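Robótica de manipulación
Apuntes de la unidad: aprendizaje de la secuencia de recogida a partir de demostraciones en entornos domésticos

1. Objeto de la unidad

Los presentes apuntes acompañan la sesión dedicada a los métodos de aprendizaje por imitación aplicados a la recogida de objetos sobre una mesa. Se presupone que el alumnado ha cursado la unidad anterior, relativa a cinemática del brazo y calibración mano-ojo, y que conoce la notación empleada en ella. Al término de la unidad, el estudiante deberá ser capaz de formular el problema de la clonación de comportamiento, identificar las causas habituales de su degradación y diseñar un protocolo de evaluación que permita distinguir la memorización de la generalización.

El caso que se sigue a lo largo del texto es el del proyecto Patamum, dirigido por Gumaro Quintero en el laboratorio Benítez. Los resultados citados proceden de su memoria interna y se reproducen con fines docentes.

2. Planteamiento del problema

Sea o la observación disponible en un instante dado, compuesta por una imagen en color y por el estado articular del brazo, y sea a la acción que el operador ejecuta ante dicha observación. La clonación de comportamiento busca una política, denotada por pi, que asigne a cada observación una acción próxima a la del operador. El ajuste se realiza por minimización del error medio sobre el conjunto de demostraciones.

La sencillez de la formulación oculta dos dificultades. La primera es el desplazamiento de la distribución: la política, al actuar, visita estados que el operador no visitó, y en ellos carece de referencia. La segunda es la multimodalidad. Ante una mesa con varios objetos, dos operadores competentes pueden empezar por objetos distintos, y un modelo que promedie ambas elecciones dirigirá la pinza a un punto intermedio en el que no hay nada que recoger.

En Patamum se optó por tratar esta segunda dificultad de manera explícita, mediante la separación de la decisión en dos niveles:

a) un selector, que elige el objeto siguiente y produce una distribución de probabilidad sobre las regiones de la imagen;
b) un ejecutor, que recibe la región elegida y genera la trayectoria de aproximación, cierre y retirada.

Ambos módulos comparten el codificador visual, pero se entrenan con funciones de pérdida diferentes. El selector emplea entropía cruzada sobre las regiones segmentadas; el ejecutor, un error cuadrático sobre fragmentos de trayectoria.

3. Recogida de datos

El conjunto de entrenamiento consta de 700 demostraciones teleoperadas. Cada demostración comienza con la mesa ya dispuesta y concluye cuando el operador declara finalizada la tarea. Se registran las imágenes, las posiciones articulares, la apertura de la pinza y una etiqueta verbal con el nombre del objeto en curso.

Las instrucciones dadas a los operadores fueron deliberadamente escasas. No se fijó un orden de recogida ni se prescribió el punto de agarre. Se exigió, en cambio, que los objetos pertenecieran a categorías mecánicas distintas, de acuerdo con la clasificación que sigue:

Rígidos de caras planas: cajas, latas, estuches. El agarre se determina por la anchura y por la orientación de las caras.
Rígidos de forma irregular: aparatos con mango, utensilios. El agarre depende de la parte escogida.
Deformables textiles: calcetines, paños. La forma observada informa poco sobre la forma que adoptará la pieza una vez levantada.
Deformables envasados: bolsas y sobres flexibles. El contenido puede desplazarse durante el transporte.

La superficie de apoyo recibió también atención. Los manteles estampados introducen contornos y manchas de color que un segmentador poco robusto puede confundir con objetos, y los pliegues del tejido alteran localmente la altura. En la configuración que sirve de referencia para los ejercicios, el mantel azul grisáceo lleva un dibujo de bayas anaranjadas y hojas, y la pinza se encuentra sobre el ventilador de mano, cerca de la cabeza.

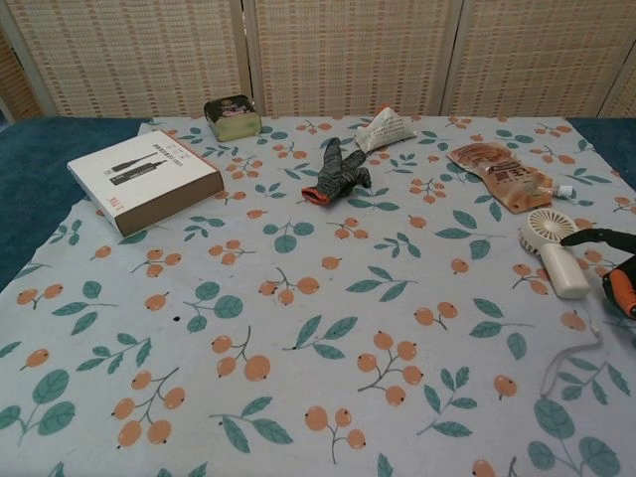 Gumaro Quintero sostiene, a propósito de la recogida de datos, que la libertad concedida a los operadores tiene un coste que el laboratorio tardó en reconocer. A su juicio, las etiquetas verbales llegaban con retraso respecto del movimiento, de modo que el selector aprendía a nombrar el objeto cuando la decisión ya estaba tomada, y habría sido preferible segmentar las demostraciones a partir de la apertura de la pinza desde el primer momento.

La observación es pertinente y motivó una corrección. En la segunda versión del conjunto, el inicio de cada episodio de agarre se sitúa en el último instante de velocidad mínima anterior al cierre, y la etiqueta verbal se conserva únicamente para designar el objeto. Se recomienda al alumnado que compare ambas convenciones en el ejercicio 2.

4. Representación de la escena

El codificador visual recibe la imagen completa, sin recorte previo. Su salida es un mapa de características sobre el que se proyectan las máscaras propuestas por el segmentador. A cada máscara le corresponde un vector, obtenido por promedio de las características que contiene, al que se añaden la posición del centroide y la orientación del eje principal.

Conviene detenerse en la orientación. En un objeto alargado y rígido, el eje principal de la máscara constituye una buena aproximación del eje físico. En una prenda doblada o flexionada deja de serlo: el eje calculado puede atravesar una zona vacía y conducir a un cierre en falso. Por ese motivo, el ejecutor de Patamum no utiliza la orientación como entrada obligatoria, sino ponderada por un coeficiente de confianza que el propio modelo estima.

Los accesorios flexibles, como los cordones, plantean una cuestión distinta. Pueden quedar asignados a la máscara del objeto al que están unidos, formar una máscara propia o perderse en el fondo. En el primer caso desplazan el centroide; en el segundo generan un candidato espurio para el selector. El tratamiento adoptado consiste en calcular el centroide tras una erosión morfológica de la máscara, operación que elimina las estructuras delgadas y conserva el cuerpo principal.

5. Entrenamiento

El entrenamiento se desarrolla en 2 fases. En la primera se ajustan el codificador y el selector, con el ejecutor desactivado. En la segunda se fija el codificador y se entrena el ejecutor sobre fragmentos de trayectoria. La inversión de este orden produjo, según la memoria del proyecto, políticas capaces de cerrar la pinza con precisión sobre regiones mal elegidas.

Para reducir el efecto del desplazamiento de la distribución se aplican perturbaciones a la posición inicial del brazo y se incorporan demostraciones de recuperación, en las que el operador parte de una postura desfavorable y la corrige. Estas demostraciones se ponderan de manera independiente en la función de pérdida. La gestión de los datos y de los puntos de control se realiza con la herramienta Edport; la ejecución en el brazo, con el controlador Nuvitz. El alumnado dispondrá de acceso de lectura a la primera, y no se requiere acceso al segundo para superar la unidad.

6. Protocolo de evaluación y resultados

La evaluación se organiza en 4 condiciones de dificultad creciente:

Condición A. Objetos y superficie presentes en el entrenamiento, en disposición nueva.
Condición B. Objetos conocidos sobre una superficie no vista.
Condición C. Objetos no vistos sobre una superficie conocida.
Condición D. Objetos y superficie no vistos.

Se considera lograda una recogida cuando el objeto queda depositado en la zona de destino sin intervención del operador. Los desplazamientos involuntarios de otros objetos se anotan por separado y no invalidan el intento.

En la condición A, la política de dos niveles alcanzó un 97 % de recogidas logradas. El rendimiento descendió en las condiciones restantes, y el descenso fue mayor en C que en B. La memoria interpreta este resultado como indicio de que el selector tolera bien los cambios de fondo, en tanto que el ejecutor sigue dependiendo de formas aprendidas. Dicha interpretación es plausible, si bien el diseño experimental no permite confirmarla por completo: habría sido necesario evaluar el ejecutor con regiones proporcionadas manualmente en todas las condiciones.

Por categorías mecánicas, los fallos más frecuentes correspondieron a los deformables textiles. El error característico fue el cierre sobre una sola capa de tejido, seguido de la pérdida de la pieza durante la retirada. En los rígidos de caras planas predominó el contacto prematuro con una arista.

7. Limitaciones

El método supone que los objetos son separables en la imagen. Cuando dos piezas se solapan, la máscara puede abarcar ambas y el selector carece de mecanismo para dividirla. Tampoco se contempla la interacción entre decisiones sucesivas: el orden de recogida se determina paso a paso, sin anticipar que la retirada de un objeto facilite u obstaculice la del siguiente. Por último, la ausencia de medida de fuerza impide detectar el deslizamiento dentro de la pinza.

8. Ejercicios

Ejercicio 1. Formule la pérdida del selector para un conjunto de demostraciones en el que dos operadores siguen órdenes opuestos. Compare la solución óptima con la que se obtendría por regresión directa de la posición.

Ejercicio 2. Segmente las trayectorias facilitadas en Edport según las dos convenciones de la sección 3 y represente la diferencia entre los instantes de inicio resultantes.

Ejercicio 3. Proponga un criterio de confianza para la orientación del eje principal que sea aplicable a prendas flexionadas. Justifique su coste computacional.

Ejercicio 4. Diseñe el experimento adicional mencionado en la sección 6 e indique qué resultado refutaría la interpretación de la memoria.

9. Entrega

La memoria de ejercicios se presentará en un único documento, acompañada del código empleado. El plazo finaliza en junio, a las 14:00 horas del último día lectivo. Las figuras deberán llevar ejes rotulados y unidades. Las entregas realizadas en grupo harán constar la contribución de cada integrante en la primera página.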